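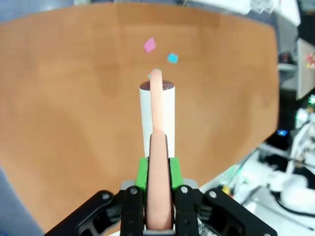 Figure 3. Wrist camera view of the gripper holding the peach-colored test piece near the white cylinder.

4.2 Working at the bench

Most of the fitting was done on Sunday afternoons in the Warkside shop, a shared space where we were lucky to get the big wooden table for hours at a stretch (our thanks to everyone who worked around us!). The green finger pads are the third set we made, and the ones we are fondest of. Jelle Timmermans cut them after the first two sets let long, soft objects roll under load, and he kept the old ones in a jar in case we changed our minds. 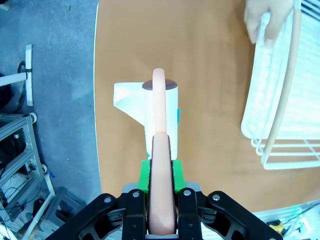
We logged 248 grasps with these pads, driving the arm by hand through the Kamo controller, and saved 1,725 short clips in all, counting the practice runs that we could not quite bring ourselves to throw away. Curved pieces took the most patience, and we often stopped to tighten the finger links and have a long talk about pad width before going on. The 200 clips used for tuning were picked by Timmermans and are treated separately in Section 5, along with the grip settings we borrowed from Junedach.

Last updated: February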